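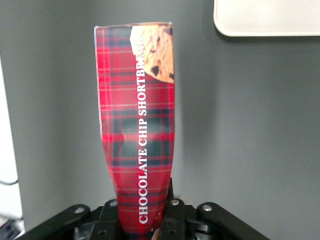 How to Make Gift Tags and Bookmarks from Old Cardboard Packaging

Every winter I end up with a pile of pretty boxes that I can't bring myself to put in the recycling. Shortbread boxes, tea boxes, the sleeve off a set of candles, anything with a nice plaid or a bit of holly on it. For years they just sat flat behind the bookcase. Then one September I needed a tag for a birthday present, cut one out of a box with the kitchen scissors, and I've hardly bought a tag since!

What you'll need

Clean, dry cardboard packaging, the thin kind that cereal comes in
A metal ruler and a pencil
A craft knife and a cutting mat, or just good sharp scissors
A hole punch
Ribbon, yarn or kitchen string
A glue stick
A heavy book or two

I use a Luvia craft knife that I've had forever, but any knife with a fresh blade will do. A dull one drags and leaves you with fuzzy edges.

Step 1: Open the box out

Find the glued seam, which usually runs down one of the back corners, and slide a butter knife under it. Go slowly. If it starts to tear, leave it alone and cut along the fold instead. You lose a tiny strip that way, and you won't miss it.

Step 2: Flatten it

Lay the opened box printed side down, put a sheet of plain paper over it, and stack your books on top overnight. Creases will soften but they won't disappear, so plan your pieces around the worst of them (or save those parts for something small, like the little round tags I put on jam jars). Please don't iron it. I tried that once with a lovely box from the gift shop in Folcombe and the shiny coating came up in bubbles.

Step 3: Mark your shapes

Draw on the plain side so there's no pencil to rub off later. My standard tag is 88 mm long and half as wide, and a bookmark looks right to me at 187 mm. If your box has a check or a stripe, poke a pin through at two points along one line of the pattern and rule your first edge between the pinholes. It's fussy, I know, but a crooked plaid will bother you every time you look at it.

Step 4: Cut

Hold the ruler down firmly, keep your fingers well back, and make two or three light passes with the knife. Snip the top corners off your tags at an angle, using the first tag as a guide for the rest.

Step 5: Cover the back

Some cardboard is gray on the inside and doesn't take ink very well. Glue on a piece of writing paper a little bigger than the tag, let it dry, and trim it flush. I like the cream paper from Mishra — it's thick enough that a felt pen doesn't show through.

Step 6: Punch and thread

Punch the hole at least 4 mm in from the top edge. Fold your ribbon in half, push the loop through from the front, and pull the ends through the loop.

I keep finished tags in an old Welluveo tin by the wrapping paper, sorted by color when I'm feeling organized. Last year I made more than 89 of them and still ran short of red.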